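Household waste and recycling at Gendonby: frequently asked questions

These answers apply to all apartments on the Gendonby site, including the units above the shops. Commercial tenants have a separate contract and should refer to the schedule attached to their lease. Last revised in July.

Which containers are in the waste room?

Five streams are collected: residual waste (gray lid), paper and cardboard (blue lid), mixed light packaging (yellow lid), glass (green lid, with a round opening) and food waste (brown lid). Batteries, lamps and small appliances go in the locked cabinet beside the inner door. The cabinet opens with the same key as the waste room.

When is the waste room open?

From 6 a.m. to 10 p.m. The glass container may be used between 8 a.m. and 8 p.m. only. The door locks automatically at closing and can still be opened from the inside.

What size of bag can I use for residual waste?

The maximum is 40 liters. Larger bags jam in the loading flap on the north side. Bags must be tied. Any brand or color is accepted; the prepaid sticker bags used under the old contract are no longer required, and remaining stickers can't be refunded.

Do I need to bag my recycling?

No. Paper, packaging and glass go into the containers loose. If you carry them down in a bag, empty it and take the bag back up or put it in residual waste. Paper carrier bags can go in with the paper.

Food waste is the exception. Use a compostable liner marked as suitable for industrial composting, or wrap the waste in newspaper. Liners marked only "biodegradable" are removed at the plant and treated as residual waste.

How clean does packaging have to be?

Empty and free of loose food. Washing with hot water isn't required. A yogurt pot that has been scraped out with a spoon is acceptable, and so is an oil bottle that has been left to drain. A half-full sauce jar is not – empty it into food waste first, then put the jar in glass.

How should mixed packaging be separated?

Sort by main material, judged by weight. Where two materials come apart by hand without tools, separate them. Where they don't, the item goes in the stream for whichever material makes up most of it.

Cardboard boxes: blue lid, flattened. Printed barcodes and small labels can stay on.
Plastic bottles: yellow lid, cap on, pressed flat.
Snack wrappers and film bags: yellow lid if empty, including metallized film.
Paper cups: residual waste. Most have a plastic lining that the paper mill can't remove.
Tubes with a cap in a different material: cap off if it comes off, otherwise yellow lid.
Composite cartons for milk and juice: yellow lid, rinsed or drained.

Boxes with barcodes, a clear plastic bottle and a wrapped snack package:
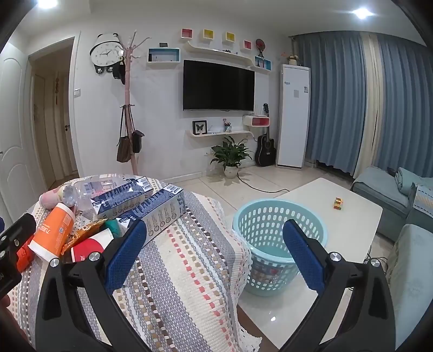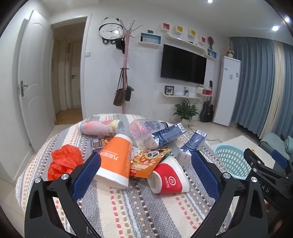

Why are paper cups not accepted with paper?

The mill that takes our paper uses a standard pulping process with a short cycle. Lined board doesn't break down in that time and leaves as reject. Other towns send their paper to mills with different equipment and may accept cups. Follow the label on the container here, even if the print on the cup says something else.

What about pizza boxes?

Tear off the lid and put it in paper if it is clean. The greasy base goes in residual waste. It doesn't go in food waste; the coating on some boxes isn't compostable, and the plant has asked for none at all.

Where do black plastic trays go?

Yellow lid. The older guidance said residual waste, and some printed leaflets still say so. The sorting line was refitted in spring and now detects dark plastics.

Can I put shredded paper in the blue container?

Only inside a closed paper bag. Loose shreds fall through the screens and are lost. Small amounts may also go in food waste, where they help absorb liquid.

What do I do with large cardboard?

Flatten it and cut it down until no side is longer than 100 centimeters. If the blue container is full, keep the cardboard in your apartment or storage unit until after the next collection. Cardboard left on the floor of the waste room is removed as bulky waste and the cost is added to the service charge for that stairwell.

How does bulky waste work?

Each apartment has two free pickups a year. Book through the Ornoment resident portal under Services, then Bulky items. You will get a confirmation with a booking number, which must be written on each item. Items without a number are left behind by the crew.

Refrigerators and freezers need a separate booking. Paint, solvents and gas cartridges aren't accepted under any booking and must be taken to the Villalobos transfer station. Bring proof of address. The station accepts cards only.

Are the containers weighed?

Yes, for residual waste only. The truck weighs each container as it is lifted, and the total is split between apartments by floor area. Individual apartments aren't metered. A trial with key fobs was run in stairwell C and wasn't continued – the readers failed too often in freezing weather.

The annual figures are posted in the portal in the folder Operating Costs. Queries about your own share should be sent to Corina Hofstetter in the accounts office, with your apartment number in the subject line.

A container is overflowing. Who do I contact?

Report it in the portal under Faults, category 461 (waste and recycling). Do not place bags on top of or beside the container. If the lid won't close, the truck's lifting arm won't take it and the collection is skipped.

For a jammed flap or a broken lid, phone Fabian Gasser at the site office during working hours. Outside working hours, use the Faults form; the Clorken emergency line handles water, heating and elevators and won't forward waste reports.

What happens if the wrong items are found in a container?

The collection company checks the contents visually before tipping. A contaminated container gets a red tag and is emptied as residual waste at the higher rate. After three red tags in one quarter the stairwell gets a written notice, followed by a re-sorting charge if the problem continues. No charge was made last year.

Can I get an extra sorting bin for my kitchen?

One food waste caddy per apartment is supplied at move-in. Replacements are available at the site office against a deposit. Stacking bins for other materials are not supplied. The under-sink unit fitted in the newer kitchens takes two inserts, and spare inserts can be ordered through the portal.

Is this page available in other languages?

The container labels and the one-page summary are available in German, Korean and Turkish from the site office. Si-woo Jeon prepared the Korean version and should be told of any errors in it. This page is in English only.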